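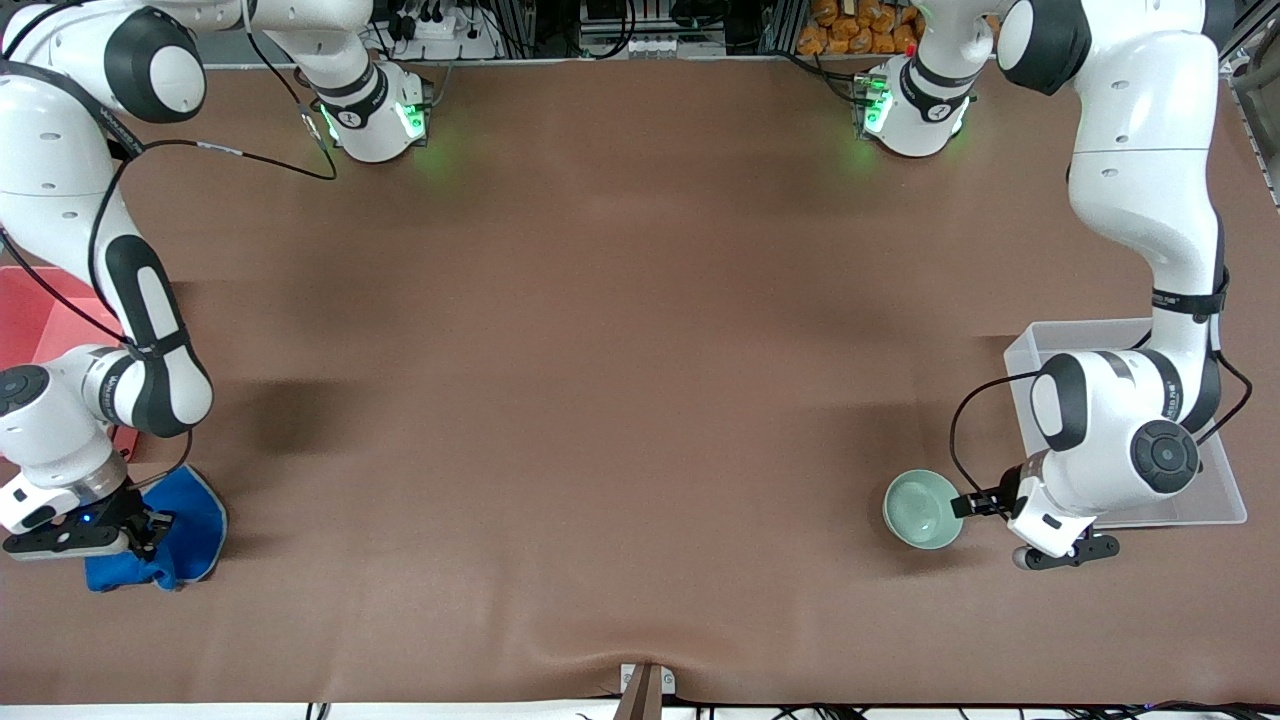
Siu-ming Ng says the best part of working next to the arms is going home with two wrists that still feel like her own. She told us this at the coffee machine, before we'd even asked, and then she wanted to know whether the gallery would have the evening shift in it too. It will!

THE BENCH AT WORK
Kelmont Table Rental, back room, summer season

Welcome to the gallery. We rent out tableware and linens for weddings, reunions, company dinners and the kind of backyard party that somehow needs a hundred dessert plates. Everything we send out comes back, and all of it has to be looked at, sorted, folded or stacked and put away before it can go out again. For most of our history that meant people standing at a long table until the bins were empty. Since spring a pair of robot arms has been learning a share of that work, and we've wanted to show what that looks like from close up.

We call the setup Tolludeo. The name was Florian Kofler's idea and he refuses to say where he got it.

On the bench: left gripper on the rim of a pale green bowl, right gripper on a blue cloth. Clear bin on one side, red bin on the other.

(Left and right are the robot's own, which takes a little getting used to when you're facing it. We all say "bowl side" and "cloth side" now.)

NOTES TO GO WITH THE GALLERY

Why bowls and cloths
They're the two hardest things we handle, for opposite reasons. A bowl keeps its shape and punishes you for squeezing it wrong. A cloth never has the same shape twice. Florian wanted to begin with forks, which would have been sensible, and he was outvoted by everyone who has ever sorted napkins in August. We're still so glad about that. In July the bench handled 2898 pieces, and while a good many of those had to be finished by hand, the napkin pile stopped being the thing people dreaded on their way in.

Who teaches it
All 5 of us on the back-room crew have had a turn. Teaching means guiding the arms through a job over and over, slowly, while they record the moves. We've put in 175 hours of it so far. Aurelia Kuster has the smoothest hands of anyone here, and you can tell which habits the arms picked up from her: there's a small pause before each lift, exactly like hers, and it makes new people laugh when they spot it. Ingeborg Bachmann teaches faster and messier, and the arms seem to need some of that too, or they get stuck the first time a napkin lands folded under itself.

The sheet on the table
We get asked about the brown cover more than anything else. It's matte, and it wrinkles, and we've stopped fighting the wrinkles. On bare tabletop a bowl would slide when a finger nudged it. On the sheet it mostly stays where you put it.

What the job is now
Annelies Leitner used to sort for the full shift. These days she spends her mornings on inspection, running a thumb around every rim that's headed for a big order, and she catches chips we used to hear about from customers. She's also the one who decides what goes on the bench and what stays with people. Stemware stays with people. So does anything with gold edging, and anything that comes back with candle wax on it.

Ingeborg moved over to repairs and mending, something we never had time for. There's a shelf of tablecloths back in circulation that had been waiting for a needle for two years, and she's teaching Siu-ming how to do an invisible hem.

Aurelia plans the day's runs. She'll be the first to say she didn't ask for that, and that she misses the long chats you have across a table when your hands are busy and your head isn't. We all miss that some. We moved the lunch break so everyone takes it together at noon, and it has helped, though it isn't the same thing.

What hasn't worked yet
Nested bowls. When two of them stick together the gripper takes both, very proudly, and somebody has to step in. Thin damp cloths are slow. And the bench needs a person close by, so it hasn't freed up as much time at the end of the day as we'd pictured back in spring. We run it while the room is staffed and shut it down when we leave.

Hours and pay
This was the first question at every meeting, and it should have been. Nobody's hours were cut. The crew asked to have that in writing before the arms were switched on, and we got it, along with a bump in pay for the time spent teaching. If you run a shop like ours and you're thinking about a bench of your own, start with that piece of paper. The rest goes a lot easier after it.

Best day so far
381 pieces between opening and 4:30 in the afternoon, most of them soup bowls from a reunion dinner. Florian wrote the number on the whiteboard and it's still up there with a ring around it and, for some reason, a drawing of a duck.

FROM THE GUESTBOOK

We're in the same business two counties over and I showed this page to my crew. Their question: how long did it take before people stopped watching it and got on with their own work?
Reply from Aurelia: A couple of weeks for most of us. I still watch it with the cloths, though. I love it when it gets a corner on the first try.

I worked the Kelmont back room for three summers in college and my hands hurt just reading this. So happy for you all. Is the radio still stuck on the one station?
Reply from Siu-ming: It is!

Does the bench ever break things?
Reply from Florian: Yes, a few bowls, mostly in the early weeks when we had the grip set too firm. We have people who've broken more, and I'm one of them.

Would love to see the mending table get a gallery too.
Reply from Ingeborg: I'd have to tidy it first. Give me until fall.

VISITING

The back room is open to visitors most afternoons between 2:00 and 4:00. Ring at the side door, and please wear closed shoes. School groups are welcome if you let us know ahead, and Annelies will happily hand you a bowl and see whether you can find the chip. The evening shift pictures go up next, as soon as Siu-ming has picked the ones she likes.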